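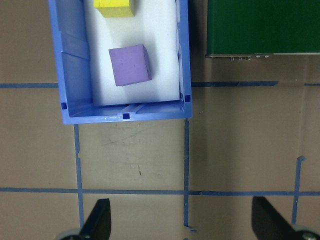

Picking is the easy part

Orellana claims shop-floor tidying is nearly solved. I disagree. A foam cube in a blue bin is a generous test: soft, matt, flat-sided. At Darnelbridge we logged 400 picks of such parts and 41 needed a human hand – a rate no packing line would accept. 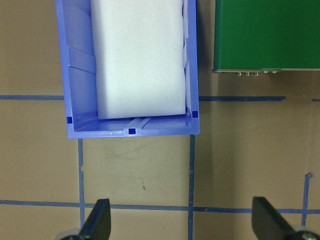

The failures were mostly at the bin wall, where the fingers run out of room. Ulloa wants better grippers. I would spend the money on wider bins, and look again in March.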